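**Little white flecks on a matte tabletop that I can't get rid of - any ideas?**

Posted by Benjamín Ledesma, April 30, 2019

Hi all, hoping someone's been through this. I've got a work table with a matte greyish-brown top (a bit mauve in some lights) that I bought off a neighbour when she moved. I love the colour, but it shows every single crumb and bit of fluff. I wipe it, I let it dry, I put my cup down, and there's a white bit staring at me again!

I've been through two microfibre cloths and a roll of paper towel. The finish has a fine speckle in it too, so half the time I'm scratching at something that's just part of the pattern. I don't want to use anything that'll leave it shiny. Is it the cloth, the cleaner or the table?

**navarrete_k**

My money's on the paper towel. The cheap stuff sheds like a cat, and on a matte top the bits grab and stay put. Try this:

- Dry brush first. A soft paintbrush is fine, I use a 3 inch one.
- Then a barely damp cotton cloth, an old tea towel that's been washed to death.
- One drop of dish soap in 200 mL of warm water if there's grease. Go over it again with plain water after.

Skip the fabric softener when you wash your cloths. It leaves a film, and then the fluff has something to stick to. And please don't use furniture polish, I did that to my desk and it took 10 goes with soapy water to get the patchy shine off.

**Plukis**

just get a tablecloth lol

**Brundora**

Ha, I've got a top very close to that colour and I feel your pain. I agree with the brush. The other thing that helped me was working out which marks were loose and which were the finish. Get down low with a lamp off to one side. Loose bits will move if you blow on them, and the speckle won't.

Mine's below, and the bright one up past the cup is what I mean by a stray bit.

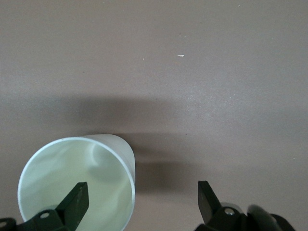

*My tabletop with the white cup on it. Small white sliver farther up, and the fine speckle is the finish.*

If yours won't budge with the brush, try a bit of masking tape, pressed on lightly and lifted straight up. Test a corner first!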